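Objet : Re: [brocante-liste] Chaise blanche, sacs en papier et compagnie

Bonsoir à toutes et à tous,

Merci Aicha pour ton message, et pardon de répondre si tard, j'ai passé ma soirée au milieu des affaires à trier ! Je te remets tes questions, comme ça tout le monde suit :

> Le 1 septembre... non, laissez, en septembre en tout cas, Aicha Lahlou a écrit :
> Coucou la liste,
> Je prépare le stand pour le vide-maison de Prusham et je bloque sur trois choses. Comment vous étiquetez les chaises ? J'en ai une blanche, en plastique, et le papier collant ne tient jamais dessus. Ensuite, les sacs en papier : on en avait commandé 600 l'an dernier, il en reste, est-ce qu'on les garde pour emballer ? Et enfin, qui prend les pièces dépareillées ?
> Bises, Aicha

Alors, pour la chaise, je la couche toujours sur un tissu sombre avant de m'en occuper (un vieux drap noir, tout froissé, il a fait Britness deux fois et il ira bien jusqu'à Prusham). On atteint les pieds et la traverse sans se casser le dos, et le plastique ne se raye pas sur la table. Un coup d'éponge au savon noir, surtout aux jonctions des montants, c'est là que la crasse se cache. Et pour l'étiquette, une ficelle nouée à la traverse, jamais de colle !
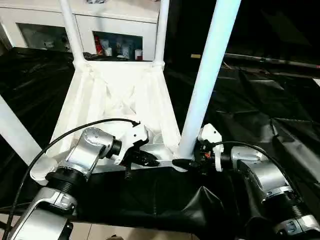

Rubrique : Mobilier / Chaises

Côté prix, je ne suis pas d'accord avec ce qui s'était dit ici au printemps. Une chaise en plastique blanc, propre et bien droite, ça part sans problème si on ne l'affiche pas au tarif d'un meuble de famille. À Paritz j'en avais vu une à 40 euros, elle est repartie dans la camionnette le soir, évidemment. Mets-la devant le stand plutôt que derrière, avec quelque chose posé sur l'assise, les gens s'arrêtent mieux.

Pour les sacs en papier : oui, on les garde, mille fois oui ! J'en ai retrouvé couleur crème, d'un papier assez épais, avec les soufflets sur le côté. Les plis ne me gênent pas du tout, on glisse la main dedans, on ouvre les soufflets et hop. Par contre, pas de vaisselle lourde là-dedans, j'ai encore en mémoire la soupière de Bisgaard (paix à son âme). Du linge, des livres de poche, des petits jouets, très bien. 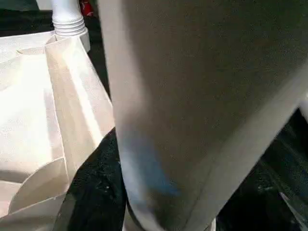
Sac en papier crème, côté soufflet

J'ai recompté le carton du garage, il en reste 149. Ça devrait suffire si on ne les distribue pas pour un seul bouton de manchette, suivez mon regard.

Reste la question des pièces dépareillées, et là je suis moins sûre de moi. Les lattes, les baguettes, les petites planches sans leur meuble, moi je les mets toutes dans une caisse à part, à prix libre. Il y a toujours un bricoleur qui cherche une bande bleu clair pour finir une étagère, si, si ! Regroupe-les par couleur, ficelle les plus longues ensemble et pose la caisse par terre, à l'ombre de la table. Celles qui n'ont pas trouvé preneur en fin de journée, je les reprends, j'ai de la place jusqu'en hiver. 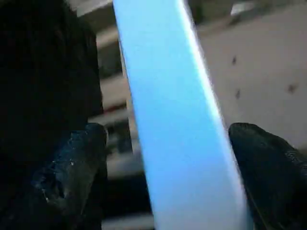 Pièce longue, bleu clair, rubrique « dépareillés »

Dernière chose, Aicha : tu apportes la ficelle ou je m'en charge ? J'ai une bobine presque neuve, mais plus une seule étiquette. Et si quelqu'un a un deuxième tissu foncé à prêter, même troué, je suis preneuse, je peux passer le chercher après 18 heures.

Bises à tous,
M.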